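Stripped old tower: is any of this worth keeping?

posted 17 Nov 2021 in Desktops and Parts

My brother-in-law swears this old desktop tower only needs "a chip and a stick of memory" to run again. I have my doubts. The drive cables are a mess, and I paid $8 for the thing. 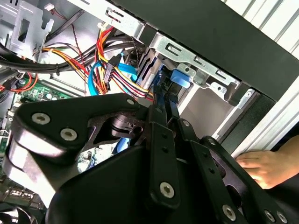 Raklow

I'd doubt it too. With the side panel off you can see the CPU socket and all the memory slots are empty, and there's no cooler.
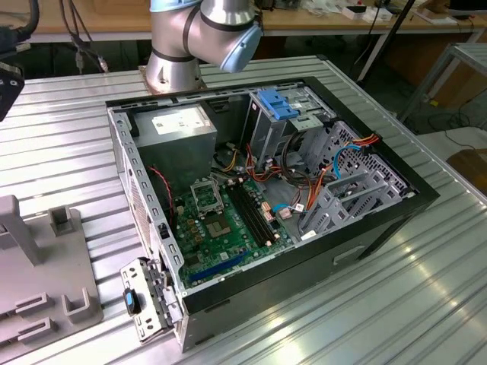

So that's three things to buy before you learn if the board even posts. The power supply is the part I trust least. An old one can take new parts down with it – test it on its own first.

Pirau

just buy the parts, they're cheap used. mine ran fine for years

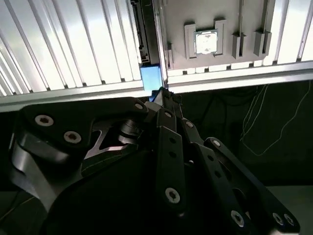

and it was older than yours. worst case you're out 4 bucks on memory

Kleinschmidt

"Ran fine for years" tells you nothing about this board. Keep a finger and any tool well away from the open socket, as bent pins will finish it. Then look at the coin cell, which is cheap to swap, and check both ends of the light blue SATA cable.
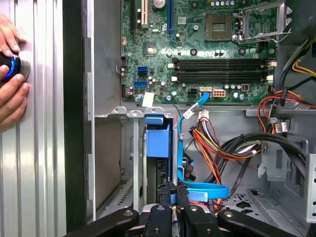
Motherboard with the socket open and the coin cell by the expansion slots

If the pins look straight, maybe. I wouldn't spend more than you already have.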